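Call for participants: teaching sessions for robot manipulation study

The Yadav group at the Mosulia laboratory in Gerketdale is looking for people to take part in a study on how robots learn from demonstration. No technical background is needed. Sessions run from September, and places are still open for mornings and afternoons.

What the study is

We compare two ways of teaching a robot arm to handle everyday objects. In the first, a person guides the arm by controller and the system records every movement. In the second, the person gives the same demonstrations but also stops at certain moments and says in short words what they intend to do next, for example "I go around the bottle". Our earlier result, from 3779 recorded demonstrations, was that the spoken intentions helped the robot most when objects stood close together. On open tables the difference was small. We do not know yet if this holds for people who have never used a robot before, and for this reason we need you.

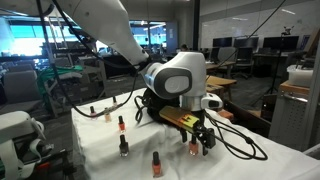
Our question in the first part of the study is how a beginner plans a path through small and unstable things. Experienced operators in our group tend to lift high and come straight down, and we suspect that they learned this from each other. Beginners may do something different, and maybe better. The objects are of the kind you find at home: nail polish bottles with tall black caps, for instance, standing upright on a white cloth, while the gripper holds something flat between its two fingers. A rumpled cloth is a harder ground than a bare table, as a bottle does not always stand straight on it. You will be asked to move one object at a time and to speak when the sound signal comes.

The second part is about soft containers. A bag changes its form when it is touched, so the robot cannot rely on what it has seen a moment earlier. We ask each participant to make a short series of demonstrations with an open bag and mixed contents, first in silence and then with spoken intentions. The order is changed between participants. 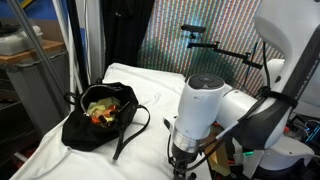
After each series you fill in a short form about how difficult it felt and whether speaking disturbed you. We take this form seriously. In the pilot, 14 people took part, and several of them told us that speaking made them slower at the beginning — but their later demonstrations were more regular. We would like to see if this is true for a larger group.

Who can take part

We look for 86 participants in total. You should be 18 or older, have normal or corrected eyesight, and be able to use both hands. You should speak English well enough to describe simple actions; an accent is no problem and mistakes are no problem. People who have worked with robot arms professionally can unfortunately not be included in this round.

Practical information

You come for one visit, with a pause between the two parts. We record your voice, the movements of the arm and the camera pictures of the table. Your face is not recorded. You may stop at any time without giving a reason, and your recordings will then be deleted if you wish so. Participants receive a shopping voucher, and travel costs from Midodley and back are paid on showing the ticket.

How to apply

Please write to the study desk at Mosulia with the subject line "Study 1548". Tell us your age, whether you are left- or right-handed, and if you prefer a morning or an afternoon. We will send you the information sheet and the consent form to read before you decide. If you need step-free access or an interpreter for sign language, please mention it in the same message so we can arrange it in time.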